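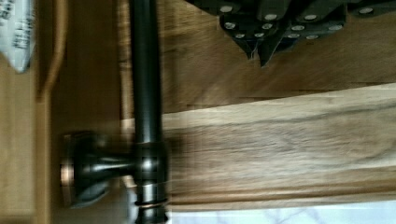
Bulora House Bathroom and Hallway Refit
Progress report to the Plarlow Housing Fund
Prepared by Rocío Ocampo, project manager
14 April 2024

Summary

Work on the shared bathrooms and the upstairs hallway is on budget and slightly behind schedule. The ground floor bathroom is back in use. The upstairs bathroom is waiting on the second plumbing visit. Hardware for both floors has been chosen and most of it is on site.

Work since the February report

The old chrome fittings have been taken down on both floors. Several of them had been put up with plastic anchors in crumbling plaster and came away with very little effort. Trinidad Marín patched the walls and put solid blocking behind every spot where a bar or rod will be mounted. This was not in the original scope. It added two days of labor, which we covered from the contingency line.

We settled on dark oil-rubbed bronze for the rods and brackets. Residents were shown this finish and a brushed nickel one and most preferred the bronze. The rod sits in a collar joint on a short post, and the post flares out to a round flange at the wall. There is a thin copper-colored ring on the rod next to the collar. The flange has a thin copper-toned rim as well. Residents should be told that this finish is meant to be wiped with a damp cloth only. We had a complaint at our Jisura property after someone used a scouring cleaner on similar pieces, and a card with care instructions will go in each bathroom this time.

The first delivery from Qiu Hardware was short by three brackets. They have agreed to send the missing pieces at no charge. We have held back the last part of their invoice until these come in.

Surfaces

We compared the bronze with samples of wood and stone before ordering anything else. It looks right with the medium-brown wood and also with the lighter tan boards. The lighter boards have a wavy grain that varies a good deal from one to the next, so Trinidad will lay them out on the floor and pick the order before any are fixed. The lighter wood will be used for the upstairs shelves. The darker wood stays in the hallway.

For the counters we are staying with a white marble-look surface with faint grey veining. Real marble was priced and dropped early on. It stains and would need sealing more often than our maintenance schedule allows.

Budget

Spending is within the approved total. Labor is over its line because of the blocking work and hardware is under, mainly due to a trade discount. We are not asking for additional funds. We would like approval to move the hardware savings into labor so that the contingency line is restored before the upstairs work begins. A revised budget sheet is attached.

Problems and delays

The plumber moved our second visit back two weeks. The upstairs counter can't go in until the supply lines have been rerouted, and the shelves depend on the counter height. We looked at bringing in another contractor and decided against it, as the fixtures are already on order through the current one.

One section of hallway wall showed old water staining when the trim came off. It was checked with a meter and is dry. The source was a roof leak repaired before we took over the building. It has been primed with a stain blocker and no further work is planned.

Next steps

Mount the remaining brackets once the Qiu delivery is complete.
Finish the plumbing upstairs and set the counter.
Cut, oil and install the shelves.
Repaint the hallway and refit the trim.
Walk through both floors with residents and write up a punch list.

Receipts for this period are in the attached folder. Questions about the budget can come to me. For anything about the work itself, please contact Trinidad at the site office.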